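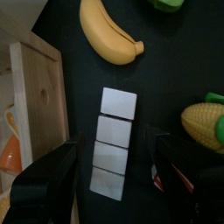

Mullholm Street Games Weekend: Frequently Asked Questions

When and where does the event take place?

The games weekend runs for two days in June in the old center of Mullholm. Most games are set up on Mottram Street and in the square at its lower end. The tabletop games are in the covered market hall, across from the library. Games start at 10 a.m. and finish at 7 p.m. on the first day and 5 p.m. on the second.

Do I need a ticket?

No. The streets, the square and the market hall are open to everyone and there is nothing to pay at the entrance. You only need to register if you want to play in one of the tournaments or attend a making workshop.

What kinds of games can I try?

There are 32 games this year. Outdoors you will find skittles, quoits, hoop rolling, spinning tops, stilts, marbles, several forms of hopscotch and two kinds of wall handball. Indoors there are dominoes, draughts, nine men's morris, shove-board and a number of string and finger games. Every game has a host who knows the rules and can play a round with you if you come alone.

What is Pelis?

Pelis is our local throwing game. Two teams of four take turns tossing flat wooden disks toward a chalk ring, and a disk that stops on the line counts double. It is played on the middle section of Mottram Street, where the paving is smoothest. Beginners can try it at any time before 2 p.m. After that the lanes are reserved for tournament matches.

How do I enter the Pelis tournament?

Fill out the team form at the information desk or send it by email before the end of May. There is room for 19 teams. Once those places are taken we keep a waiting list, and teams on the list should be at the lanes by 1:30 p.m. on the first day in case someone drops out. The fee is $12 per team. It covers the disks, which you may not bring yourself.

What are the age limits?

Anyone can play the open games. Tournament players must be 12 or older. Children under 8 need an adult with them at the stilts and at the skittles alley. The small square behind the library is kept for children under 6 and has softer equipment.

Is there a domino tournament?

Yes, in the market hall on the second day, starting at 11 a.m. It is played in pairs with a double-six set, and matches are to 100 points. You can sign up at the hall until 10:30 a.m. If you would like to play without competing, the tables along the back wall stay free all day.

What are the making workshops?

There are four: spinning tops, cloth balls, kites and whistles. Each lasts 90 minutes and costs $8, materials included. Groups are kept to ten people. Places go quickly for the kites, so register early. You can take home what you make, but please note that the kites need a night to dry.

Can I bring my own game?

You can. A strip of the square on the library side is marked for visitors' games. Tell the information desk what you are bringing and how much space it needs. We can't accept anything with a motor, a hard ball bigger than a tennis ball, or equipment that has to be fixed to the ground.

Will the streets be closed to traffic?

Mottram Street and the square are closed to cars from 7 a.m. on the first day until 9 p.m. on the second. Residents with a permit can reach their garages from the north end before 9 a.m. Bicycles must be walked through the games area.

Where can I park?

The station lot has 272 spaces and is a ten-minute walk from the square. The Nundent field, on the road out toward the mill, has another 485. A shuttle bus leaves the field every 20 minutes, with the last one back at 8 p.m. on the first day and 6 p.m. on the second. Parking is free at Nundent and $4 a day at the station.

Is the event accessible by wheelchair?

The square, the market hall and the lower half of Mottram Street are level. The upper half is cobbled and fairly steep. Accessible restrooms are in the library and next to the market hall. Nine of the outdoor games have a seated version, marked with a blue sign.

What happens if it rains?

In light rain the games go on, except for the stilts and the tops. In heavy rain the outdoor games stop, and as many as possible move into the market hall. Tournament matches that can't be played on the first day are moved to 9 a.m. on the second. Changes are posted on the board outside the library.

Can I bring my dog?

Dogs on a leash are welcome outdoors. They are not allowed in the market hall or in the small children's square.

Is there food?

Food stalls are on the river side of the square from 11 a.m. There is drinking water at the fountain and inside the hall. You are welcome to bring a picnic, but please don't eat at the game tables.

I lost something. Who do I ask?

Go to the information desk during the event. After that, items are kept at the library front counter until the end of July.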